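Robots on the Housekeeping Team: Your Questions

Updated Tuesday, December 12, 2023

Since April, the housekeeping crews at Trusdale have been working alongside Lilto, our two-armed helper robot. We get a lot of questions from staff at our other buildings (keep them coming!), so we've put the most common ones in one place.

What does Lilto do all day?

Mostly pickup work. It goes to a lounge or a guest suite, collects laundry, moves baskets, and puts small things back where they belong. People still make the beds, clean the bathrooms and do the final check of every room. There are 214 rooms on the schedule, and the bending and lifting adds up fast, so that's where we started.

Do I need to know anything about computers?

Nope! Training takes 3 shifts. On the first you watch, on the second you run the robot with a lead next to you, and on the third you run it and the lead mostly drinks coffee. If you can use the scheduling tablet, you can do this.

Do we have to set up a room before the robot goes in?

A little. Walk the floor first and pick up anything thin or stringy. 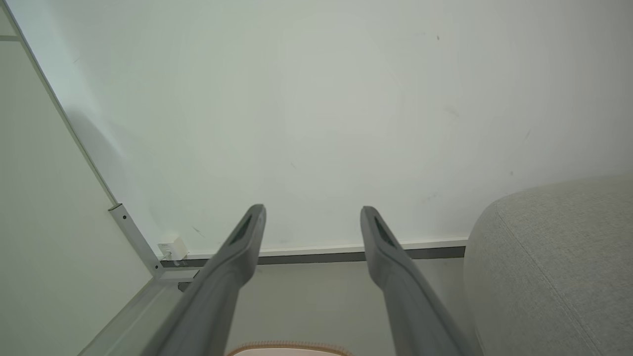 Room prep gets quicker once you learn to look low. Most of us check a room at eye level out of habit, and the things that matter to Lilto are down by the baseboard. Look in the corners for cords, like the short cable hanging from the little white box near the floor, and look at rug edges too. A fringed border like the orange-tan one on that rug is worth smoothing flat before you press Start. Then step back and let it work.

Will it take my job?

This was the first question at every meeting, and a fair one. No positions were cut when Lilto came in, and the agreement with Proren, who service the robots, says nothing about staffing. Jobs did change, though. Two people from the evening crew are now robot leads with a higher pay grade, and the old "laundry runner" shift is gone. Those hours went to room care, where we were always short.

How does it handle laundry?

Better than we dared hope! It reaches down into the basket with a gripper and works with whatever is on top. Soft, crumpled clothing is hard for a machine, and we love watching it get better at this. 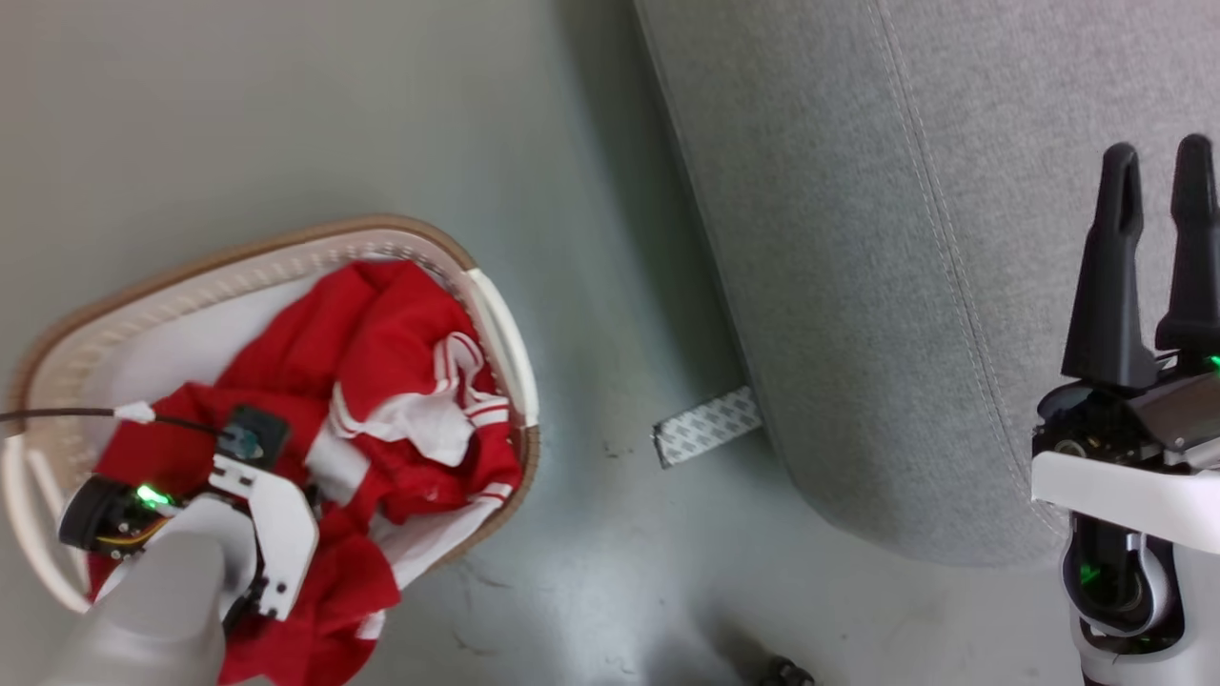
Sorting is still ours. Lilto doesn't decide what gets washed with what, so please check pockets and labels the same as always, and pull reds before anything goes in with the whites. If a basket is heaped over the rim, split it into two.

What if it gets stuck?

Press the pause button on the tablet, wait until both arms have stopped, then go in. Please don't tug on anything it's holding. If it won't restart, call the robot desk at extension 1804 and carry on with another room.

Can I say no to working with it?

Yes. Tell your lead before the schedule is posted. A few people prefer the regular rotation and that's completely fine.

Where can I try it?

Kiều, our practice suite on the ground floor, is open to all staff at shift change. Come and have a go, and bring a basket of towels!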